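Capítulo 9
El paño y su cuidado

Quien haya trabajado una temporada en la limpieza de talleres, consultorios o cocinas sabe que hay herramientas que se respetan y herramientas que se dan por supuestas, y que el paño pertenece casi siempre a las segundas. Se compra por docenas, se deja hecho un bollo en cualquier parte y se tira cuando ya huele. En los capítulos anteriores hablamos de cubos, de mopas y de productos, y más de un lector habrá pensado que nos olvidábamos de él. No era olvido: queríamos dedicarle un capítulo entero, y confieso que es el que he escrito con más gusto (quizá porque aprendí el oficio doblando trapos en la lavandería Huaranga, donde una veterana me devolvía la pila completa si una sola esquina quedaba torcida).

Empecemos por el tejido. La microfibra es un hilo sintético finísimo, por lo común una mezcla de poliéster y poliamida, y debe su fama a que arrastra el polvo y la grasa con muy poca agua. El fabricante suele indicar el gramaje, es decir, cuánto pesa un metro cuadrado de tela. Un paño de 200 gramos se maneja con soltura en superficies lisas; los más gruesos absorben mejor, pero tardan más en secarse y ocupan mucho sitio en el carro. También importa el dibujo del tejido. El liso se reserva para cristales, el de rizo para el polvo, y el de nido de abeja, con sus pequeñas celdillas en relieve, se aprecia sobre todo para secar.
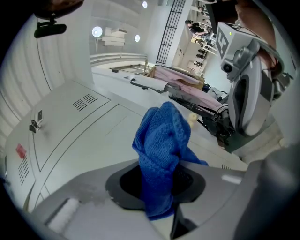

Jhonatan Agudelo advierte, y le doy la razón, que el nido de abeja engaña a los principiantes, pues lo ven tan esponjoso que lo usan para todo y luego se quejan de que deja marcas en los espejos. Añade que él prefiere tener pocos paños bien escogidos y lavarlos a menudo, y que jamás mezcla los de la cocina con los del baño, por limpios que parezcan.

De esa última costumbre nació el código de colores, que estudiaremos en el apartado segundo. Conviene saber desde ahora que no hay una norma única: cada casa fija la suya, la cuelga en la pared del cuarto de limpieza y procura que todo el mundo la cumpla. En Farnar, por ejemplo, el azul se destina a los muebles y a las superficies de trabajo.

El capítulo se ocupa después del doblado en cuatro, que da ocho caras útiles, y del lavado, siempre sin suavizante, que apelmaza la fibra. Cierra con un ejercicio de inventario a partir de los 249 paños de un almacén, preparado por Yaneth Chambi. Antes de seguir leyendo, busque un paño usado de su propia casa, extiéndalo sobre la mesa y dedique 10 minutos a mirarlo con calma por las dos caras. Anote lo que encuentre, porque volveremos sobre esas notas en el primer apartado.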